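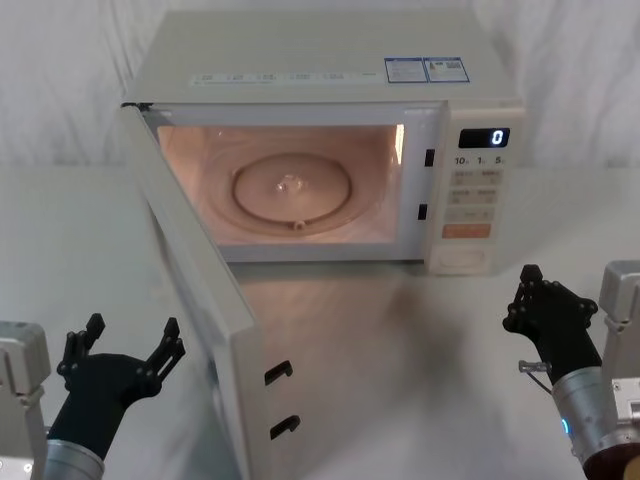
How to Clean a Microwave with Steam

Dried food comes off the inside of a microwave much more easily once it has softened. Water and vinegar will do most of the work, and you don't need a special cleaner.

What you need

A microwave-safe bowl that holds at least 500 ml
300 ml water
2 tablespoons white vinegar
A wooden spoon or toothpick
Two soft cloths
Dish soap

Steps

1. Mix the water and vinegar in the bowl. Stand the wooden spoon in it. Plain water can heat past its boiling point without bubbling and then boil over when it is moved, and the spoon helps prevent that.

2. Heat on full power for three minutes. Small ovens may need another minute.

3. Leave the door shut for five minutes.

4. Open the door slowly and take the bowl out with oven mitts.

5. Lift out the glass turntable and let it cool before washing it. Hot glass can crack in cold water. Wash it in the sink with dish soap, along with the roller ring if yours comes out.

6. Wipe the ceiling first, then the walls, then the floor. Go over stubborn spots with the cloth dipped in the warm vinegar water.

7. Wipe the inner face of the door and the edges around it. Grease collects there and can keep the door from closing properly. Use a damp cloth near the latches, never a dripping one.

8. Dry everything with the second cloth and put the ring and turntable back. Turn the plate by hand to check that it sits level.

Smells

If a smell stays behind, leave an open dish of baking soda inside overnight. Take it out before you use the oven again.

What not to use

Steel wool and scouring powder scratch the coating. Do not use oven cleaner.

Yasaman Jalali
Updated July 23, 2021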